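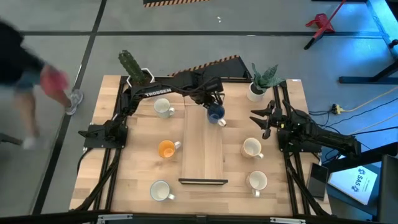 그림 1. 나무판 둘레에 놓인 머그. 흰색 4점, 주황색 1점, 짙은 남색 1점.

생활공간 정리론 강의 자료
제4주차: 식기의 분류와 배치 (머그류)

1. 학습 목표
본 주차에서는 손잡이가 있는 음료 용기를 대상으로 분류 기준을 세우고, 한정된 상판 위에 이를 배치하는 절차를 익힌다. 수강생은 수업 종료 시점에 동일한 머그 한 벌에 대하여 서로 다른 기준의 배치안을 두 가지 이상 작성할 수 있어야 한다.

2. 용어
가. 기준면: 배치의 중심이 되는 판 또는 구획. 그림 1에서는 상판 중앙의 직사각형 나무판이 이에 해당한다.
나. 주변 배치: 기준면의 바깥쪽에 용기를 두어 가운데를 비우는 방식.
다. 군집 배치: 용기를 한곳에 모아 두는 방식. 차지하는 면적은 작으나 안쪽 용기를 꺼낼 때 앞쪽 용기를 건드리기 쉽다.
라. 손잡이 방향: 용기를 쓰는 사람의 위치에서 본 손잡이의 방향. 앞, 뒤, 좌, 우로 기록한다.

3. 분류 기준
머그의 분류에는 색상, 용량, 높이, 사용 빈도의 네 가지 기준을 적용한다. 색상은 가장 빠르게 판별되지만 흰색 계열이 많은 경우 변별력이 떨어진다. 이때에는 안쪽 면의 색과 표면의 무늬를 보조 기준으로 삼는다. 몸체와 손잡이의 색이 다른 용기는 몸체의 색을 먼저 적고 손잡이의 색을 괄호 안에 적는다.
용량은 400 mL를 경계로 하여 소형과 대형으로 나눈다. 경계값에 해당하는 용기는 대형으로 본다. 용량 표시가 없는 용기는 물을 채워 계량한 뒤 기록한다.

4. 배치 절차
(1) 상판을 비우고 기준면의 위치를 정한다.
(2) 용기를 색상별로 가른 다음 높이 순으로 다시 가른다.
(3) 키가 큰 용기를 뒤쪽에, 낮은 용기를 앞쪽에 둔다.
(4) 손잡이 방향을 통일한다. 오른손 사용자를 기준으로 할 때에는 오른쪽을 향하게 한다.
(5) 화분 등 고정 물품은 모서리로 물려 작업 면적을 확보한다.
(6) 배치가 끝나면 기록지에 용기별 위치와 손잡이 방향을 적는다.
용기를 옮길 때에는 한 번에 하나씩 들며, 손잡이끼리 걸어 옮기지 않는다. 바닥면에 물기가 남은 용기는 나무 상판에 두지 않는다.

5. 군집 배치의 검토
군집 배치에서는 줄을 나누어 살피는 것이 원칙이다. 그림 2의 경우 뒷줄에 크림색과 짙은 남색, 가운뎃줄에 흰색 두 점, 앞줄에 주황색 한 점이 놓여 있다. 뒷줄의 두 점은 손잡이가 모두 오른쪽을 향하며, 가운뎃줄의 두 점은 높이가 조금 다르다. 흰색 두 점을 구분할 때에는 표면의 반점 무늬를 보조 기준으로 쓸 수 있다.
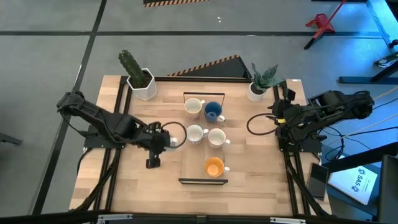 Chibuzor Iyamu: 색상을 첫째 기준으로 두는 데에는 동의하기 어렵습니다. 여럿이 함께 쓰는 탕비실에서는 자주 쓰는 머그가 앞에 있어야 하고, 색은 그다음에 맞추어도 늦지 않습니다. 높이 순서를 지키느라 매일 쓰는 큰 머그를 뒷줄로 보내면 하루 만에 배치가 흐트러집니다.

위 의견은 강의 자료 초안에 대한 검토 의견으로, 제3절의 기준 간 우선순위와 관련된다. 본 과목에서는 개인 공간의 경우 색상을, 공용 공간의 경우 사용 빈도를 우선 기준으로 인정한다. 어느 쪽을 택하든 배치안 첫머리에 공간의 성격과 우선 기준을 명시하여야 한다.

6. 과제
각자 사용하는 공간의 머그 또는 컵을 대상으로 주변 배치안과 군집 배치안을 한 부씩 작성한다. 두 안을 비교하는 설명문을 1,000자 이내로 첨부하고, 손잡이 방향을 표시한 평면도를 함께 제출한다. 대상 용기는 12점을 넘지 않도록 한다. 제출 기한은 토요일 정오이며, 기한 이후의 제출물은 감점 처리한다.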